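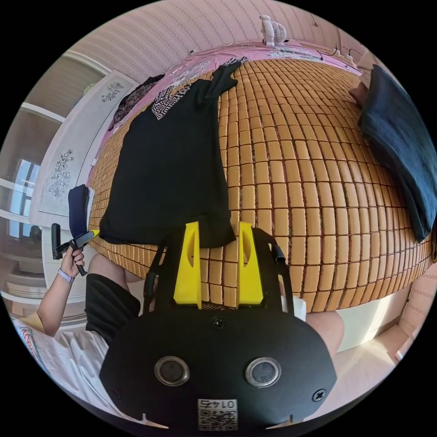 Fig. 1. Black short-sleeved top on a mat of bamboo tiles.

Film and Screen Studies
Reading time: 2 min

Handout 6: Reading an Actor's Filmography

Instructor: Lorna Yap
Discussion leader: Efren Talavera

Purpose of the session

A filmography is a list of credited screen work. Students often treat it as a complete record of a career, and this handout sets out why it should be read with care. It should be studied before the seminar on Thu 7 March.

1. Billing and size of role

The order of names in the credits reflects contracts as well as screen time. A performer billed second may appear in only one reel, while a supporting player further down may be present throughout. Terms such as "with" and "and" before a name usually mark a negotiated position. When describing a role, state the billing and the screen time separately.

2. Uncredited work

Early careers commonly include crowd work, doubling and voice replacement. Much of it was never credited. Later databases add such entries on the strength of memoirs, call sheets or visual identification, and these sources are not equally reliable. An entry marked "uncredited" should be traced to its source before it is cited.

3. Dates

A title may carry a production year, a festival year and a release year. Television work adds the broadcast date, which can fall long after recording. Choose one system and keep to it. Our course uses the year of first public showing.

4. Typecasting

A run of similar parts may show the preference of a studio, the habits of a casting office or the performer's own choice. The list alone cannot settle the matter. Compare stage work from the same years where programs survive.

Case study

The class will work with the career of Marites Pangilinan, whose credits run from crowd scenes in Badura to the leading role in Nigatu. She directed 2 short films, and these are missing from several published lists. Kristine Policarpio's essay on the making of Zutar is the assigned reading.

Written work

Submit a commentary of up to 700 words on one performer with no fewer than 40 screen credits. Identify one doubtful entry and explain how it might be checked. Citations follow the department style sheet. Requests for an extension go to Analyn Aquino before the deadline.

Filed under: Course Materials, Acting and Performance

Bretangate School of Screen Studies | Contact the department | Back to top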